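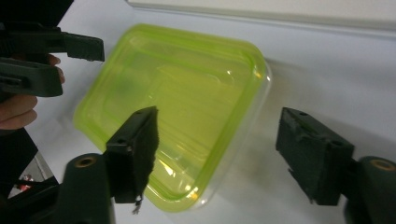

By the Brestent press desk, Andville
July – for immediate use

Brestent has today put out Prusto, a short set of working rules for people who record handling tasks with hand-held grippers. It is free to use and runs to seven pages. No sign-up.

The rules came out of work at our Andville site, where operators pick up, move and put down ordinary kitchen storage boxes so that robot arms can later be taught the same jobs. We logged 3,846 recordings before the first draft was agreed. Target was 4,000, we stopped short as the changes had dried up by then.

Main points, in brief:

Pads. Check the finger pads before every session. Fuzz and loose threads to be trimmed, torn foam to be noted on the sheet and swapped at the next break. Same pad material on both fingers, always.

Opening. Fingers start fully open and come in level with the item. No nudging it into place with the back of the tool.

Two operators, one table. Agree who moves first. The second gripper stays clear until the first has let go, unless the task sheet says it is a shared one.

Lids. Lidded and unlidded boxes count as seperate tasks and get separate sheets. Clear and tinted plastic are to be marked as such, as see-through walls are harder for a camera to pick out against a pale table.
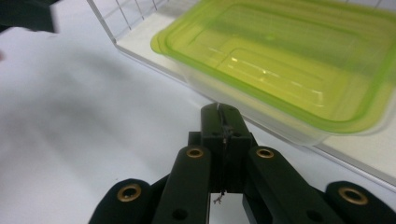 Who are the Prusto rules meant for?

Any team recording with hand-held grippers, whatever the make. They were written with small workshops in mind, where the person holding the tool is often the person filling in the sheet as well.

The rules are not a safety standard and don't replace one. Powered arms, guarding, emergency stops – all of that stays with the existing law and with your own risk assessment. What we cover is the hand-held side, which until now has mostly been passed on by word of mouth from one operator to the next.

Prydderch, our partner on the project, tried the draft with two of its own teams and sent back a long list of comments. Most went in. The section on grip points was rewritten completely because of them. 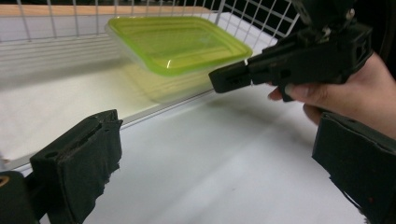

It now asks operators to grip a lidded box so the jaw bears on lid and base together, and to hold it still before moving off. A drop stays in the record. It gets marked as a drop and the next attempt is given it's own number.

Comments on the first edition are open until the end of the month and should go to the Andville office, marked Prusto. Printed copies on request, while they last.

Ends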